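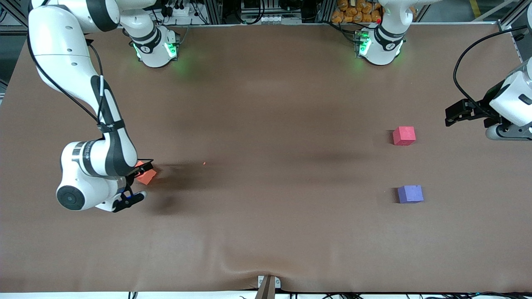 How Does a Robot Know Where to Put Its Hand?

Try something for me. Put an eraser on your desk, look at it, then pick it up. Easy, right? Now try to write down every single thing your arm did. I got stuck at the elbow!

I write software for robots at a workshop called Prarkiron, and that's pretty much my whole job. A robot arm is only metal and motors until a program tells it what to do.

The first part of the program does the looking. A camera picture is a giant grid of colored dots, and to a computer each dot is just numbers. So my program hunts for a patch of dots that are all nearly the same orange and says, "Cube, probably!" Pinkish-red is trickier, because it can look a lot like orange when the light changes. (Shadows are sneaky too.)

Next comes planning. The program dreams up lots of paths for the arm, sometimes over 2,000 of them, and throws out any that would bump the table. If there are two arms, they can't bump each other either, so they have to share the space, like you and your cousin on one couch.

Last is control. The program checks each joint again and again while the arm moves, and gives it a tiny nudge if it's drifting. Squeezing counts too! Foam squishes, so the fingers should close gently.

My planner is named Burwood. It once took 12 tries to find a path I could see right away, and I still haven't fixed that bug.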